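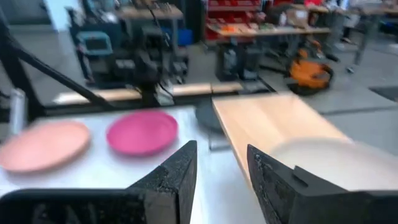

The plate station at Clitholm, from the wrist camera, fingers open over the table.

We got to Clitholm on Monday a bit after lunch, two of us from Alier, to see the plate handling cell before we decide whether to put one in our own wash-up area. The visit was meant to be a demo. Most of it ended up being about a gripper fault, which was more useful to us.

The task is simple enough. The arms pick plastic plates off a white table and stack them on a wooden board. The colours matter because the software finds each plate by colour and rim. Pink and peach are no trouble. Grey is fine unless the board hides part of it. The white plate on the white table is the one they worry about, and that is where it went wrong.

On cycle 55 of the afternoon run the right arm went down for the white plate, misjudged the rim and pushed a fingertip into the table. The force limit should have stopped it straight away. It kept pressing for close to a second, then tripped and froze with the plate pinched on its edge. The operator hit the stop button and everyone stepped back behind the floor line.

The log gave fault code 1427, a force reading that arrived late. Staff told us they had seen it twice in February, both times after an update to the Mäkelä controller. They have rolled one arm back to the old version and left the other alone to compare. No one was hurt and the table only had a scuff.

What bothered us more was the restart. After the reset the arm went back to its home position at full speed -- no prompt, no slow mode. The Trunau cell we saw last year creeps home after any stop and asks for a second button press. Clitholm agreed theirs should do the same and said it is on the list.

We have asked for the force logs from the last 400 cycles and a date for the restart change. Until we have both, our order stays on hold. Parking is at the rear gate, and bring your own safety boots as they only had large sizes.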